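# Feston Bench Rules, third edition: review

I've been through a fair few good-practice guides for small robot arms, and most of them read as if written for a car plant. The Feston Bench Rules are for people with one or two arms over a table and a pile of household objects, and I love them! It's a 200-page ring binder (yes, paper) and we've had ours open at Golcombe since November.

The best of it, chapter by chapter:

- **Laying out the table.** Big items near the edge, small ones further in, and a note on the sheet of anything that sits under or behind something else. We'd been casual about this. A white bowl close to a slatted rack is a different job from a white bowl in the open, and the binder makes you write it down. 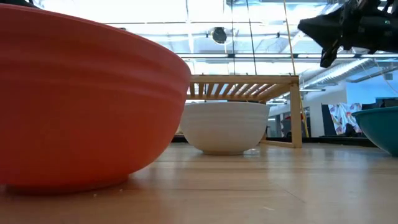
- **Cables.** Nine short rules, all sensible. My favourite says to look along every cable from table height before a session, with the arm parked. Takes a minute!
- **Stopping.** Who may restart, where they stand, what they say out loud first. Our old Enex checklist gave this a single line.

## Two arms, one table

I expected to skim this part and ended up reading it twice. The rule is that each arm has a home side, and crossing over has to be called and logged before anything moves. There's also a good page on wrist views, asking you to check that both fingertips and the surface between them are visible before you start.

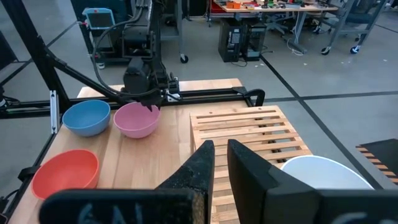

*Wrist view over the slatted tray, with the second arm above the pink bowl.*

I'd happily hand this chapter to a new starter on their first morning.

## Grumbles

The index is poor. Look up "bowls" and it sends you to form 2838, a blank layout sheet. The section on soft items (cloths, sponges) is only 3 pages and could do with being far longer. The Pongsiri guide is still better there, so we keep both on the shelf.

The binder rings are a bit weak as well, and ours already has tape on the spine. I'd buy it again tomorrow, though, and I'm hoping the next edition has tabs.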